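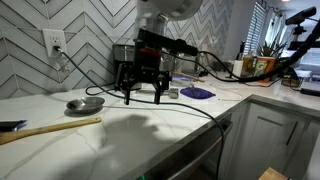 Week 4: Sales, discounts and the price that never was

Reading for this week: chapter 6 of the course book, plus the Whitcombe case sheet. Bring the sheet to the seminar. Last year half the room had left it on the bus, and we spent an hour discussing pricing in general, with predictable results.

1. Where we had got to

Last week we looked at how a maker of phones or laptops sets a launch price. This week we ask what happens when the shop wants to cut it. You will need two terms. The list price is what the maker says the thing costs. The street price is what people pay. In consumer electronics the gap between them can open within weeks, and a good deal of marketing lives in that gap and pays no rent.

2. Reference prices

Shoppers rarely know what a tablet ought to cost. They judge it against some other number, and the shop is kind enough to supply one, usually with a line through it. That number is the reference price. Most of you have bought something on the strength of it. I own a very good bread maker.

Take the Brundard tablet from the lecture. It is listed at £588 and sold in the spring sale for £441, a quarter off. Questions to think about before the seminar:

Who ever paid £588, and for how long was it on offer at that price?
Would the same tablet at a plain £441, with nothing crossed out, have sold as well?
If the sale price comes back every six weeks, which of the two is the real one?

3. Why some makers hardly discount at all

Nitden, as you will remember, cuts its prices once a year and not by much. Its buyers grumble, then pay. Small, rare discounts protect the second-hand value of the product, and they stop people from waiting. A firm that holds a sale every month teaches its customers to shop on sale days and ignore it for the rest of the time. They learn this much faster than they learn anything I put on a slide.

The cost is that Nitden has few ways to clear old stock. Its answer is the bundle: same laptop, same price, free headphones. The headphones cost the maker far less than they appear to be worth to the buyer, and the price on the label stays put.

4. The Whitcombe case

Whitcombe runs shops and a website. In the case its November offers went live online a day before they reached the shops. Customers stood at the till holding up their phones, and staff had no instructions. Some branches matched the price, some refused, and one did both depending on the till.

Note three things as you read: who in the firm knew about the earlier date, what matching the price would have cost, and what refusing it did cost. The second figure is in the table. The third is not, and you will have to argue for it.

5. For the seminar

Work in groups of 4. Each group takes the role of Amico, a small maker of wireless speakers with too many of last year's model in the warehouse and a new one due in March. Draft a one-page plan for selling the old stock without making the new one look dear. "Put it on sale" is a start — it is also the whole of what I received from one group last year, in a rather nice font.

Slides go on the course page after the lecture. Next week: returns, refurbished goods and warranties.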